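Speaker notes: Teaching by Hand, Teaching by Remote
Josiane Arnaud, Jamovton
Talk slot: after lunch, 25 minutes plus questions

Slide 1. Title
Say hello, thank Gion Kuster for the invitation. Mention that Pascal Guérin built the leader arms and is in the room, so hardware questions go to him.

Slide 2. Two ways to show a task
By hand: you hold the arm and move it through the motion. Good feel for contact. Your own body gets in the way of the cameras, and moving two arms at once is hard for one person.
By remote: you hold a second pair of arms and the robot copies you. The cameras stay clear. You lose most of the sense of touch.
We started in August with the first and moved to the second. Don't spend more than two minutes on this.

Slide 3. Why laundry
Cloth has no fixed shape, so a recorded path is of little use the second time. The robot has to look. Homes also have hoses, cords and shoes on the floor, and we leave them where they are.

Slide 4. At work

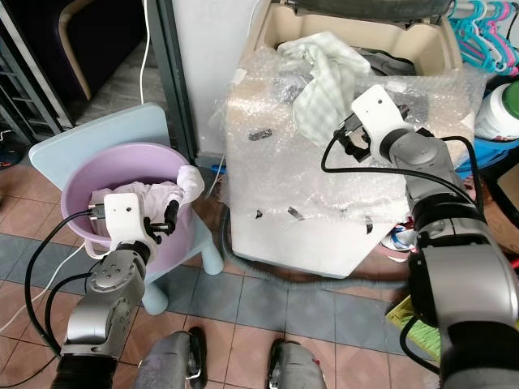 Cloth, bucket, stool and washer.

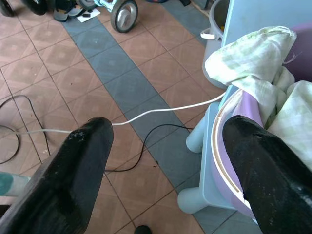 Slide 5. What the operator has to learn
Slow down before contact. New operators close the gripper too early and pinch the rim along with the cloth.
Keep the idle arm out of the other arm's view. Genji Yokoyama has a good habit of parking it high.
If a grasp fails, keep recording and try again. The retries are useful to the model.
Rest every half hour. Tired operators make jerky data.

Slide 6. Numbers
1606 demonstrations kept, out of about 4000 recorded. Most rejects were camera dropouts and long pauses. Someone will ask whether we threw out failures. We did not, if the operator recovered.

Slide 7. Open problems
Thin cloth against a pale background. Wrist views blocked by the cloth itself. Operators who all do the task differently: Pascal Maillard wants one fixed method, I would keep the variety. Say that we disagree.

Slide 8. Next
Same task in the Brakell apartment, with operators who have not seen it before. Leave the contact slide up during questions.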